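Section 5. Packing the unit for return or storage

Keep the carton your Bivholm countertop unit came in. If you no longer have it, any clean cardboard box of similar size will do, as long as it leaves a gap of 2 inches on every side of the unit. Read this section through before you start.

5.1 What you need

One cardboard box with all four top flaps attached
Filling: plain paper, used packing paper or soft cloth
Packing tape, 2 inches wide
The two end caps supplied with the unit
The return slip (Skandent customers only)

Note: Do not use newspaper against the white housing. The ink can transfer and does not wash off. Newspaper is fine as an outer layer.

5.2 Preparing the box

1. Clear a table large enough for the box and the unit side by side. Work at table height where you can. Packing on the floor makes it hard to lower the unit straight.

2. Check the bottom seam. If the old tape has lifted at either end, run a new strip along the full length and 2 inches up each side.

3. Open the top flaps and fold them outward. If a flap keeps springing back, crease it once more along the fold – do not tear it off, as the box loses much of its strength without it.

4. Cover or remove old shipping labels. A carrier may scan the wrong one. A used label that will not peel can be crossed out with a thick marker, barcode included.

Caution: Do not reuse a box that has been wet, even if it feels dry now. The corners will give way under load.

5.3 Filling

Paper only protects when it has some spring left in it. Crumple each sheet by itself into a ball the size of a fist, using your fingertips, and stop before it turns hard. Sheets folded flat or pressed into a tight wad do very little.

5. Place a layer of crumpled paper across the bottom of the box, at least 2 inches deep. Press it lightly with an open hand. It should push back.

6. Fit the end caps to the unit and lower it into the center of the box, feet down.

7. Fill the sides next, working from one corner to the next. Tuck the pieces down as far as your hand will reach, then add more at the top edge.

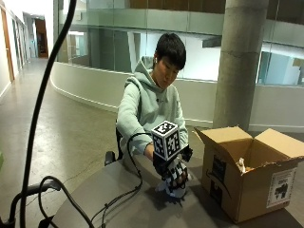 Hannelore Schwerdtfeger writes that she fills the corners before anything else and puts the long sides last, because the paper slides toward the corners anyway once the box is moved. She has sent two Bivholm units back this way and adds that cloth works better than paper under the feet. Either order is acceptable. If you use cloth, make sure it is lint-free and keep it clear of the air inlet.

8. Cover the top of the unit with a last layer until the filling stands slightly above the rim of the box.

9. Close the flaps, short sides first, and hold them down with one hand. With the other, rock the box gently. If you feel the unit shift, open the box and add filling where it moved.

10. Tape the center seam, then both edge seams.

Note: The packed box should weigh no more than 70 pounds. Models with the Jara base plate may go over this. Pack the base plate in a box of its own.

5.4 Storage

Store the box upright in a dry room, off a bare concrete floor. The storage temperature must stay below 100 degrees Fahrenheit, so an attic is not suitable in July. Do not stack anything on top of the box.

Paper filling settles over time. After about 5 months, open the flaps and top it up.

5.5 Small parts

The Fokden connector and the spare seals are easily lost among loose paper. Put them in a sealed bag and tape the bag to the inside of a flap – never to the unit itself, where the adhesive can mark the finish. When you unpack, take out the filling one piece at a time and shake out each sheet before recycling it. Replacement seals are listed in Section 7.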